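Suketti to Open Repair and Reuse Store in Zamora

30th September
By Apolinar Bermúdez

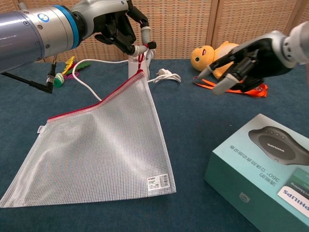

Store opens in February

Suketti will open a secondhand and repair store in Zamora in February, the company said today. It will be the third Suketti location, after Triltberg and Prollberg, and the first with a repair counter open to walk-in customers.

The store will sell used toys, bags, kitchenware and small household goods. Customers can bring in up to 14 items per visit and take payment in cash or store credit. Credit does not expire and can be spent at all three locations.

Repairs and prices

The repair counter will handle zippers, straps, seams, handles and buckles. Most jobs will be finished within 2 business days. Work on items bought at Suketti carries a 30-day guarantee. Larger jobs, such as suitcase frames and stroller wheels, will be sent to the Prollberg workshop — customers will get a price before anything is shipped.

"People in Zamora have been mailing us bags to fix for years," said Apolinar Bermúdez, who will manage the new store. "Now they can walk in and talk to the person doing the work."

Hiring

Suketti is hiring for sales, sorting and repair positions. Repair applicants should bring a sample of their sewing or leather work to the interview. Training for new staff will take place in Triltberg before the opening.

The store will not accept car seats, mattresses or electrical items without a plug. A full list of accepted goods is posted at the Triltberg and Prollberg registers.

Recent news

Prollberg workshop adds 91 storage bays
Triltberg store extends evening hours
Changes to store credit at Suketti
How to prepare soft toys for resale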